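Foro de ayuda › Robótica y automatización

Cómo saber si el cero de la pinza es bueno antes de entrenar (método Egger, no me salen los resultados)

Publicado el 07/08/2023 por pinza_torcida

Buenas. Voy con prisa que tengo entrega, perdón por el desorden.

Estoy intentando replicar el método Egger, el de calcular la apertura de la pinza solo con la cámara de muñeca, sin encoder en los dedos. Resumen para quien no lo conozca: grabas episodios, un modelo pequeño mira la imagen y te da la apertura, y esa apertura la metes como estado en la política. En el informe la referencia de cero (dedos cerrados) se saca de fotogramas sin objeto con un fondo liso. Eso lo tengo. Dedos impresos en negro, almohadillas con textura en la punta, tela verde azulada detrás.
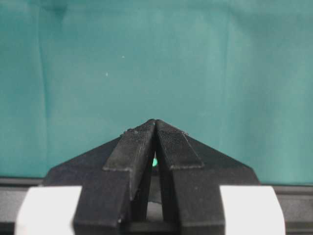
Llevo 688 episodios grabados en el montaje Nurkance y el error en cerrado me sale siempre con el mismo signo. Abierto va perfecto. A media carrera tambien. En cerrado el modelo insiste en que quedan 5 mm, y con objeto fino (tarjetas, arandelas) la política no aprieta, se cree que ya ha llegado o se queda corta, depende del día.

Cosas que ya he probado:

- Reentrenar el estimador desde cero. Igual.
- Bajar la exposición. Un poco mejor, poco.
- Recortar la imagen a la zona de las puntas. Peor!!
- Cambiar la tasa de aprendizaje, por probar algo. Nada.

Mis dudas: ¿el cero lo tomo de un fotograma o de varios? ¿Se toma al principio de la sesión o en cada episodio? El informe dice "se registra la referencia" y se queda tan ancho. Y otra, ¿alguien ha conseguido la cifra que dan de aciertos en objeto fino? Yo estoy en el 69 % y no subo.

Gracias de antemano

Duarte Figueiredo

Vamos por partes, que esto me lo comí yo entero en febrero.

El fallo casi seguro es que tomas el cero al principio y ya. Los dedos impresos ceden. Poco, pero ceden, y las almohadillas se van aplastando con el uso, así que el cerrado de la primera hora no es el cerrado de la tarde. El estimador aprende una mezcla de los dos y te da algo intermedio, siempre hacia el mismo lado. Por eso ves el signo constante.

Lo que hago yo:

1. Fondo fijo y liso, y la luz sin tocar en toda la sesión. Si mueves la tela a mitad, sesión nueva. Los pliegues suaves no me han dado problemas, los bordes duros sí.

2. Cierra sin objeto, con la misma orden de fuerza que usas en los episodios. Mucha gente cierra a fuerza mínima para el cero y luego trabaja con más, y claro, son dos posturas distintas de los dedos. Espera a que el motor pare del todo antes de guardar.

3. Guarda 5 fotogramas seguidos en cerrado y quédate con la mediana de la medida. Uno solo lleva ruido de compresión, sobre todo en el contorno de los dedos. Para anclar la medida uso el escalón inferior de las almohadillas, que suele coger una línea de luz y se ve nítido aunque el resto esté algo blando. La punta es mala referencia: si tiene rebabas o pelusa el borde baila. 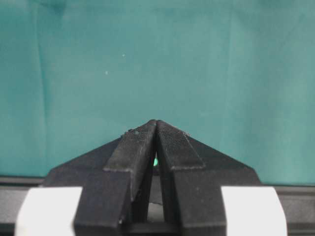

4. Repite el cero cada cierto numero de episodios y guárdalo con marca de tiempo. Luego interpolas entre un cero y el siguiente. Esto es lo que el informe no cuenta bien, está metido en el apéndice en media frase.

5. Entrena el estimador con la apertura relativa al cero interpolado, no con la absoluta. Este paso solo ya me quitó casi todo el sesgo.

Lo del recorte: no recortes a las puntas. Pierdes la parte baja de los dedos y el hueco entre ellos, que es donde el modelo ve el ángulo. En mi red los mapas de atención se iban ahí abajo, mucho más que a la zona de contacto. Si quieres recortar algo, quita tela por arriba.

Y ojo con las lucecitas. Si en el hueco entre los dedos asoma algún punto verde brillante, el modelo puede engancharse a él: cuanto más se ve, más abierto cree que está. No es mala pista, pero si un día queda medio tapado o cambia el brillo, te mueve la estimación sin que los dedos se muevan. Haz una prueba tapando ese trozo de la imagen por software en la mitad del conjunto de validación y compara.

De la cifra de objeto fino no te puedo decir gran cosa, yo no uso tarjetas. Con piezas de más grosor sí que reproduje la tendencia del informe.

¿Qué material llevas en las almohadillas? Porque si es muy blando igual el cero no se estabiliza nunca.

manolo_cnc

Ponle un encoder y te olvidas. En Grisby los hay baratos. Todo esto de la cámara es por no gastar

Lanying Kong

De acuerdo con Duarte en casi todo, matizo dos cosas rapidas que estoy saliendo.

Interpolar lineal entre ceros funciona si el desgaste es gradual. A mí en Porness me pasó que un dedo se asentó de golpe en su alojamiento y la interpolación repartió el salto entre episodios que no tenían culpa. Mira la serie de ceros antes de interpolar. Si hay escalón, corta ahí y trata las dos mitades como sesiones distintas.

Segundo, antes de culpar al estimador separa los dos errores. Coge la política ya entrenada y dale la apertura real, medida con galga, en unos cuantos episodios de objeto fino. Si sigue sin apretar, el problema está en las demos, y por mucho cero que hagas no vas a subir. En mi caso era mitad y mitad: quien teleoperaba soltaba la orden de cierre demasiado pronto y la política lo copió tal cual.

Sobre si un fotograma o varios: varios. Pero que sean de cierres distintos, abrir, cerrar, guardar, abrir, cerrar, guardar. Seguidos del mismo cierre te quitan el ruido de imagen y te dejan dentro el de la mecánica. Aquí discrepo con el paso 3.

Los episodios ya grabados no los tires. Si en cada uno hay algún momento con la pinza cerrada y vacía (al arrancar suele haberlo) puedes sacar el cero de ahí a posteriori. Yo filtré por orden de cierre + corriente estable y salieron bastantes. Los que no tengan, fuera del conjunto del estimador pero valen para la política.

Comentario de pinza_torcida: lo de la fuerza mínima en el cero... era yo. Pruebo lo de la galga y lo de los cierres distintos y digo algo. Almohadillas finas con malla, Duarte.

Última actualización: hace 3 días

Relacionados
Estimar apertura con cámara de muñeca en pinzas de tres dedos
Deriva del cero tras cambiar almohadillas, ¿recalibrar todo?
Cuántas demos hacen falta para objeto fino
Apéndice del método Egger: dudas con la notación
Exposición fija o automática para grabar episodios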